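Closing an old forum account and getting my posts out first

I finally closed my Baptista account in March. I had been a member since the message board days, before they added the photo pages and the groups, and I hadn't posted anything in two years. The only reason I kept it was the old recipe threads, and I wanted copies of those.

The export option is under Settings, then Privacy, then Your Content. It used to be on the main profile page, and the help article still says so. You pick what you want (posts, replies, photos, messages) and they send a link to the email address on file. Mine was an address I no longer use, so I had to change that first. Changing it locks the export for 5 days. There is a line of small print under the form that mentions the lock, and I missed it.

When the link came, the download was 372 MB. Most of that was photos. The posts are one long text file per year, in date order, with no thread titles. If you replied in somebody else's thread, you get your reply and nothing of what you were replying to. I have a lot of entries that say "yes, same with mine" and I have no idea what they refer to.

For the threads I wanted whole, I opened each one in the browser and saved the page. I did 62 of them over a couple of evenings. Long threads load in pieces, so scroll all the way down before you save or you only get the first part.

Private messages come in their own folder. They open fine in any text editor. Group messages are not included, and I could not find a way to get them.

The photos have lost their captions and album names. They arrive with long number names, so I went through them by hand and retyped what I could remember. I put a batch on Lodia, which lets you sort into albums and write a line under each one. The kitchen album is done and the Erkilden trip is about half done.
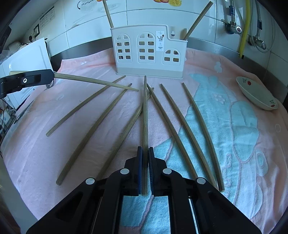
Chopsticks on the pink and blue towel. Kitchen album.

Once I had everything, I asked for the account to be deleted. Pick "delete" and not "deactivate." Deactivate only hides your profile, and it comes back the next time you log in, even by accident through the phone app. I removed the app first for that reason. They ask for your password twice and send one more email with a button in it. After that the login stopped working.

If you used Baptista to sign in to other sites, change those before you delete. I had forgotten that Bredlow was set up that way and had to write to their support to get back in. They answered the next morning and let me set a normal password.

I still need to go through the message folder.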